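News > Press Releases > Toys & Gifts

October | Zatico Press Office

Zatico Adds Plush Fruit to Its Soft Toy Range

DRIRNIS – Zatico, the soft toy maker based in Drirnis, will bring its first line of plush fruit to stores this October. The line opens with five pieces and will be sold through the Lamrani chain of toy and gift shops.

The lead item is a banana with a yellow fabric peel that opens partway to show the pale fruit inside. The surface is smooth and carries no print. Zatico chose a plain finish after store buyers asked for play food that would also look at home on a shelf or a child's bed.

"Families told us that they wanted play food that is soft enough to sleep with," the company said in a statement. "The banana was the piece they asked for most often during our store visits, and it was the first design we approved."

The first production run of the banana is set at 2000 pieces. Of these, 1720 will go to Lamrani shops, and the rest will be sold from the Zatico showroom on Comar Street. The other four designs will follow later in the season in runs of 400 each.

Retailers may request samples and order forms from the Zatico sales office in Drirnis. Press samples of the banana are available now and must be returned within five weeks.

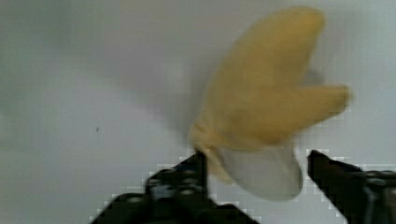

The plush banana from Zatico, with its yellow peel partly open.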